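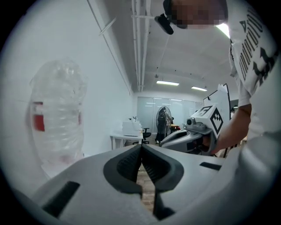

What does Prirkton do when a gripper fails?
We stop the work, put a tag on the gripper and write down the fault before any person opens it.

About Prirkton
Prirkton is a small company which repairs and tests grippers for other firms. We are eight people. In November a finger pad became loose during a test at our customer Flolgate, and the gripper closed with too much force. No person was hurt, but the fault was ours: we had checked the pad only by hand. After this we examined 171 grippers again and found the same weak screw in 122 of them. All were repaired without cost. Now each pad is pulled with a force meter before it leaves us.

Page updated 25 Mar 2025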